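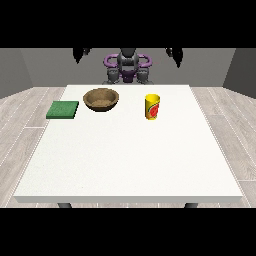 Workshop notebook, costume bench
01/08/2020
3 min read

Foam armor, kids' size, second pattern. Carried over from the last entry: chest plate cut, shoulders not cut, helmet still on paper.

Chest plate. Edge bevels at 45 degrees came out clean on the straight runs and ragged on the neck curve. Blade was dull by then. Re-cut the neck curve with a fresh blade, same template, no change to the seam line. Side tabs lengthened by 2 inches so the plate closes over a winter coat. The old tabs only closed over a T-shirt, no use for an outdoor parade.

Sealing. Ran Favix and the Stiton primer on offcuts from the same sheet. Favix needs two coats and stays flexible. Stiton covers in one but cracked along the fold line when the strip was bent back on itself. Cracking started at the bevel and ran inward. Going with Favix for anything that bends, Stiton for the helmet crest and the buckle blanks only. Wait 10 minutes between coats, longer if the shop door is open.
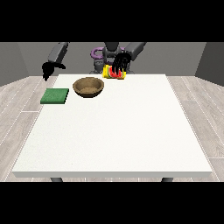 Sponge, bowl and can on the white table.

Paint. Base is the dark bronze, sponged, no brush marks wanted. First sample too even, looked like plastic. Second sample was dabbed with an almost dry sponge, darker in the recesses, and reads as metal from across the shop. Keep the second. Sample strips are labeled on the back in pencil and clipped to the pattern envelope.

Shoulders. Cheng pattern calls for three overlapping plates per side. At child size the lowest plate hits the elbow when the arm is raised. Dropped it. Two plates per side, top one riveted, lower one on elastic. Elastic anchor is glued and stitched — glue alone let go on the fall batch.

Helmet. Nokano template scaled to 85 percent fits the small head form but the eye opening scales with it and ends up too narrow. Redraw the eye opening at full size and scale everything else. Check side vision on the form before cutting foam. No visor on this size.

Straps. Hook and loop at the back, no buckles that carry load. Buckle blanks are decoration. Over an hour went into the first set of straps, mostly finding the roll of black webbing, which was filed with the wig caps. Moved to the webbing drawer.

Open items:
Cut shoulders, both sides, from the remaining gray sheet.
Redraw eye opening.
Order contact cement, current can is low and stringy.
Bend test on Favix again after a week on the shelf.
Full fitting in March, parade set due after that. Wings are a separate job, see the wire frame pages.

Last updated 01/08

Back to top | Contact the costume shop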